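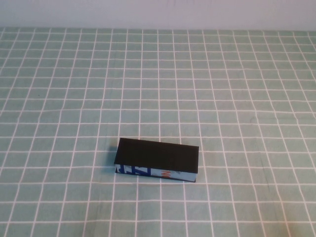 A black block on a green checked tablecloth.

How do I order the layered iced drink at Flollach without holding up the whole queue?

Posted in: Cafes and Takeaway > Ordering help
Asked by teaspoon_tess, 27 August 2003

Hi all! A Flollach opened near my work in April and I am completely hooked, but I have only ever ordered off the board. My cousin keeps raving about a drink she gets at the Keogh Street one. It has cold coffee on the bottom, some sort of malt in the middle, and a cream on top with burnt sugar through it. She calls it "the Bonov" and swears it isn't on the menu. When I asked for a Bonov at my shop the girl at the till was lovely but had no idea what I meant, and there were people behind me so I panicked and got a hot chocolate.

So, two things. Is there a real recipe for it, and how do I say it so that whoever is making it knows what to do? I'd also like to know what it ought to cost. I don't mind paying for extras but I'd like to have the right change ready. And is it rude to ask for something off the menu at lunchtime? I can only get there on my break.

Thanks in advance, you lot were brilliant about the soup.

3 answers

Gobnait Buckley
Member, 483 posts
Marked as most helpful

Oh, I love this drink! I had one nearly every morning last summer and I'm so pleased somebody else has found it.

The name is your trouble. Bonov is what the Keogh Street staff call it among themselves (one of them came up with it, or so I was told) and it never travelled to the other shops. You have to order it by its parts, and once you know the parts it's dead easy. Say it in this order:

Large iced coffee, no milk, half ice.
Two scoops of malt, stirred with a splash of cold milk and poured over.
Sweet cream on top, with burnt sugar syrup mixed in.

Always start with the size and the base drink. They write on the cup from the top down, so if you begin with "can I have the cream with the burnt sugar" they've got to go back and squeeze the rest in above it, and that's where things get missed. I did it backwards for a fortnight and ended up with some very odd drinks, including one that was cream and ice and nothing else. I drank it, mind you!

Half ice matters more than you'd think. With full ice the malt falls down between the cubes and you lose the layers before you've got the lid on. Ask for a clear cup if they have a choice of colours, it's half the fun.

As for price, you'll be charged for a large iced coffee plus two extras, the malt and the cream. The burnt sugar goes in as the syrup and at my shop that comes with the cream. I've had one person ring it up as a third extra, and she took it off again quite happily when I asked. I won't give you a figure because the city shops charge more than ours, but the extras are on the little card beside the till, under the muffins.

It isn't rude at all. There are only three steps and none of them needs the blender. If you're worried about the lunch rush, write it on a bit of paper and hand it over. I did that for my whole office once and the fellow pinned it up behind the machine, so now I just point!

Do try it with the cinnamon one day. And please come back and tell us what you thought.

kettle_on
Member, 200 posts

Good answer above. I'll add that not every Flollach keeps malt. The small ones in train stations usually don't. If yours has a malted shake on the board then they've got it, otherwise you're out of luck and should go for the Ereo syrup, the toffee one in the tall bottle. Not the same but really very nice, and sweeter, so I'd have one pump and skip the burnt sugar.

Also, there's a longer version doing the rounds on the other board, with banana, double coffee, honey, crushed biscuit and two kinds of cream. Somebody typed the whole order out and it took up most of my screen. I tried it for a laugh on my birthday. The staff were great sports and two of them came out to watch me taste it. It was pretty good for the first third! After that you want a spoon and a lie down. Save that one for a quiet afternoon.

If you have one of the paper loyalty cards, it counts as one stamp no matter how many extras you pile on. The points card is different, you get points on what you spend, and it's 1000 points for a free large. I think extras are included in the free one but check that.

mr_plonk
New member

just ask for an iced coffee with cream. tastes the same

Comments on this page

teaspoon_tess: Gobnait, thank you!! My shop does have malted shakes so I'm hopeful. Writing it on a card tonight. Will the sweet cream work with skim milk or is it always the full cream sort?

Gobnait Buckley: Always full cream as far as I know, it comes ready mixed in a jug. You can have skim for the splash that goes in with the malt though. It goes a bit thin but the flavour's all there.

kettle_on: Agreed, and tell them not to shake it!

teaspoon_tess: Noted, NO SHAKING, going on the card in capitals.

Viewed 2142 times. Was this page useful? Yes / No
Related questions: Can you get a half size at Flollach? / What is in the winter spice topping? / Bringing your own cup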